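Open studio day at the Norholm pottery, Redside
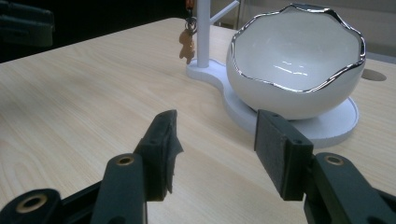

A white bowl in the shape of a cracked eggshell, on a pale wooden table.

The Norholm pottery in Redside opened its doors on 2023-10-01, and we drove out for the afternoon. Parking is in the field behind the old dairy, 2 dollars a car, cash only. The path from there to the building was muddy, so wear boots if you go to the next one.

The tour starts in the clay room, where bags are stacked on pallets by type. Most of the tableware is slip cast. Our guide poured a plaster mold full, waited 12 minutes, and tipped the extra slip back into the bucket. The walls looked thin to me, but she said they shrink very little after the first firing.

There are two kilns. The larger one is a Birnorier, bought used, and it holds over 200 cups in one load. It was off for the day and we could look inside. The glaze room was closed, which was a letdown, as that was the part I had most wanted to see.

Coffee and rolls were served in the yard. The shop was crowded by three. Seconds were on a shelf near the door and sold fast. I bought a butter dish with a small glaze pinhole in the lid.

The visitor book was at number 661 when I signed it. The next open day is planned for February, when the glaze room should be part of the tour. Sign up at the shop counter.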